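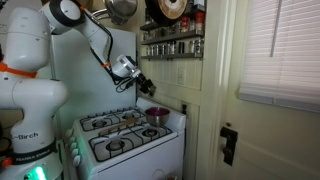 Kitchen > Cooktops & Ranges

Cleaning Cast-Iron Grates and Burner Caps on a Four-Burner Gas Stove
Updated Tuesday, September 13, 2022

Turn all burners off and let the cooktop cool completely. On a white stove with two black grates, one over the rear burners and one over the front, lift each grate straight up with both hands. Dragging a grate marks the enamel.

Grates. Wash in warm water with dish soap and a nylon brush. Do not soak overnight. For baked-on grease, apply a paste of baking soda and water, leave for 23 minutes, scrub and rinse. Dry at once with a towel. Bare spots on uncoated iron can be wiped with a thin film of cooking oil.

Burner caps. Remove the caps and keep them in order, rear left to front right. Sizes often differ between positions. Wash by hand. Clear clogged ports in the burner head with a straightened paper clip. Toothpicks break off in the port.

Cooktop surface. Wipe with a damp microfiber cloth, working from the back toward the knobs. Steel wool and powdered cleansers dull white enamel.

Knobs. Check the manual first. Most pull straight off. Wash in soapy water and dry the inside of the stem before refitting. Never spray cleaner directly at the knob shafts.

Reassembly. Seat each cap flat; a cap that rocks is off its locating pins. Replace the grates and light the burners one at a time. The flame should be blue and even all the way around. If it is yellow or lifts on one side, shut the burner off, let it cool and reseat the cap.

Filed under: gas stoves, enamel, cast iron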